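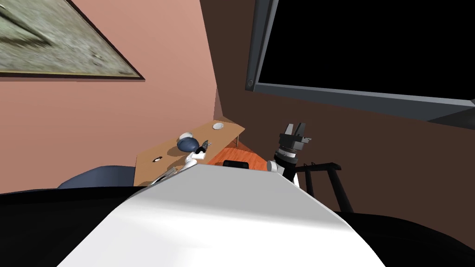 4. House rules for simulated desk tasks

4.1 Why we wrote them down

When Dalia Rebane and I started building the Irnwood rooms, we didn't have rules. We had habits, and mine weren't the same as hers. I reset the arms before every episode, she let them start wherever the last one ended, and we found out only when Nesrin Akyol tried to train on both halves of the data and got a policy that worked beautifully on my rooms and flailed in Dalia's (sorry, Nesrin). The first written version was a text file with 14 rules in it, dated February 12, 2021, and most of what follows is a cleaned-up copy of that file. I've dropped the ones that were really about our file server.

I should say up front that these are rules for simulation. They borrow their spirit from the way people run real robot cells, but a simulated arm can't hurt anybody, so the thing we're protecting is the record. If an episode says "success," I want that word to mean the same thing no matter who was at the controls.

4.2 Before the episode starts

Rule one is that the whole room counts as an obstacle. We used to turn off collisions for anything that wasn't part of the task, and it made everything run faster, and it was a mistake! Look at Figure 2. The target is the dark blue object with the white cap, but there's also a black-framed chair standing on the right of the desk area, and the right arm is up on that side too. If the chair is only scenery, an elbow can sweep straight through it and the log will look perfectly clean. So now chairs, walls, picture frames and monitors all get collision shapes, even if they're crude ones. A box is fine for a chair back. No shape at all is not fine.

Rule two covers small things on the work surface. Every loose item on the desk gets a mass and a friction value, and we check that it stays put for 500 physics steps before anyone touches the controls. Dishes are the usual troublemakers. A shallow bowl placed a hair too low will get pushed out of the tabletop on the first step and go flying, and in the early Gesteck rooms we lost a whole batch that way before Dalia noticed.

4.3 During the episode

The rule people argue with most is the one for the idle arm. Our tasks are mostly single-handed, so the second arm has nothing to do, and operators like to park it wherever it's out of their way. We ask for two things: the idle gripper stays open, and it stays in a pose the operator could name and return to. Figure 2 shows an arrangement I'm happy with – the left gripper is pointed toward the object, and the right one is raised beside the desk with its fingers open. I can tell at a glance which arm is working. Nesrin wanted the idle arm frozen in software, and we tried it, but then the two-handed tasks needed a separate setup and people kept loading the wrong one.

We also cap the approach speed once the gripper is within 300 millimeters of the target. Operators grumble, then get used to it. The cap applies to scripted policies as well, including the Jõgi baseline, which would otherwise slam into anything with a rounded top.

4.4 After the episode

Failures stay in. If the object rolls off, or the arm clips the desk, the episode gets a failure tag and goes into the same folder as everything else. The operator writes one line on what went wrong, in plain words, and I'd much rather read "bumped the chair" than an error code.

Room changes get a new room number, even tiny ones. Moving a dish counts. So does swapping a wall color, which I fought against until a teammate at Eturora showed me how badly our old policy did after a repaint. We list the remaining rules, with their exact settings, in the appendix.

Figure 2. A simulated desk room viewed over the robot's torso, with the left gripper near the target object and the right arm raised.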